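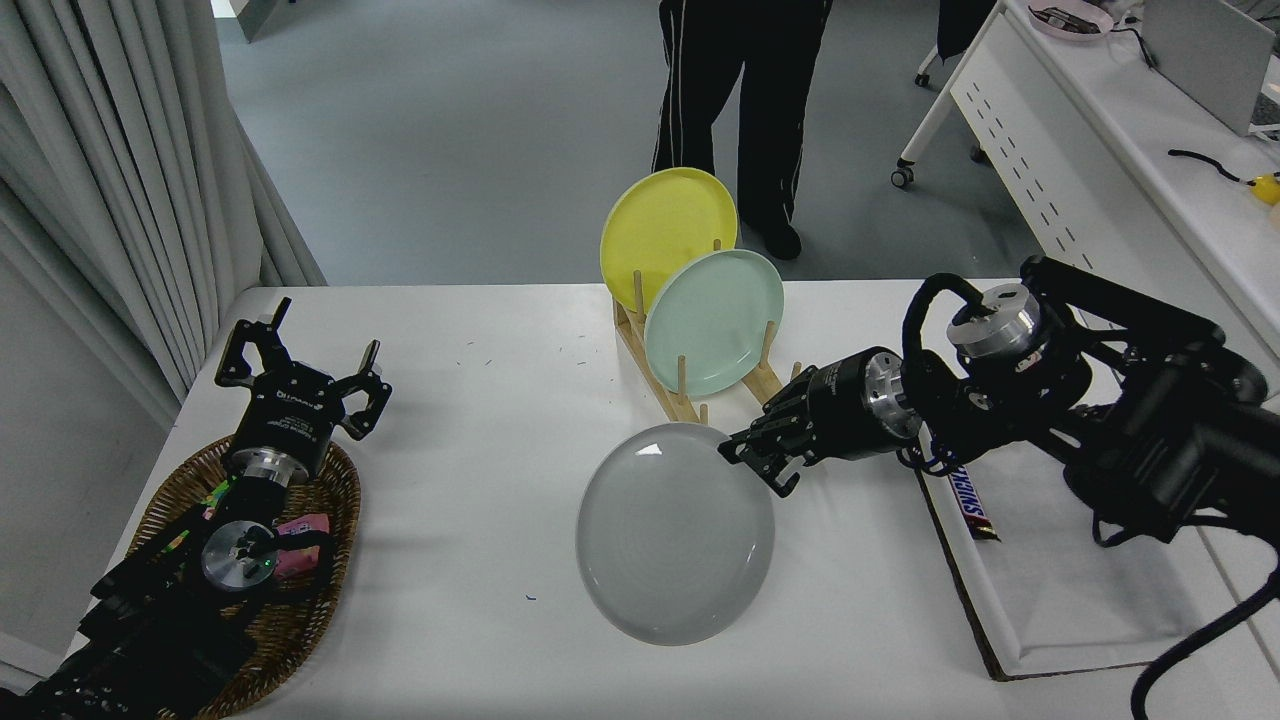 Students in the robotics club at Nondness College have reached the final stage of a project to teach a pair of robot arms to put away the dishes. The club has been working on the task since August and will show it at the regional student automation meet in Hamel next term. The table used for practice is a plain white one, with a wooden dish rack towards the back and an arm on either side. A yellow plate and a pale green one stand upright in the rack, and the large grey plate lies flat on the table with the right-hand gripper close to its rim. The grey plate is the one the club has spent most time on.

Picking up a plate that is lying flat is harder than it sounds, the club said in its progress report. The gripper has to come in low enough to get under the rim without pushing the plate away, and it then has to tilt the plate up before it can be moved to the rack. Early attempts ended with the plate sliding across the table. The club has since changed the angle of approach and slowed the last part of the movement.

The arms learn from recorded attempts made by the students, who guide them by hand controls from the side of the room. The club has collected almost 800 of these so far. Sessions are held after lessons and usually last until the building closes. Each member does a turn at the controls and a turn resetting the table, and attempts that go wrong are kept in a separate folder so that they can be looked at later.

In the latest set of trials, the arms were given 56 attempts at moving a single plate from the table to the rack. They completed 35 of them with no help. Most of the failures came at the rack, where the edge of the plate caught on a peg and did not drop into the slot. A smaller number were put down to the gripper closing too early. The club plans to repeat the trials with the rack turned to different positions, as the programme did noticeably worse when it was moved between runs.

The project is called Zustgate, a name taken from the lane behind the college workshop. It was chosen by a vote of members over several other suggestions. The group began with a simpler sorting task, in which packets of sweets and snacks had to be moved between a tray and a basket, and went on to dishes once that was working well enough. Members say the sorting task taught them most of what they know about setting up the arms, and they still go back to it when new students join.

Parts and some of the running costs have been met by Gramex, a local engineering firm that also offers work placements to older students at the college. The firm has agreed to support the club for another year. The rest of the money came from a second-hand equipment sale and a small grant from the college itself.

At Hamel the club will be one of 4 teams in the household tasks section. Teams are given a table and a fixed time to set up, and must then run their task three times in front of the judges. Marks are given for finished attempts, for how long each one takes and for a written account of how the system was built. Breaking a plate does not end the run, but it costs marks. The organisers supply the crockery on the day, so the plates may not be the same size or weight as the ones used at Nondness.

That has changed how the club is spending its remaining time. Members have been asked to bring in plates from home, and the next sessions will use a different one for each group of attempts. The club also wants to try the task under brighter lights, which can cause glare on glazed plates and make the edges harder for the cameras to find.

A practice run open to parents and other students will be held in the workshop before the end of term. Places do not need to be booked, but visitors are asked to stay behind the marked line while the arms are moving. The club is also looking for new members from all years. No experience of programming is needed, and anyone interested can leave their name at the college office.

Published 4/12/24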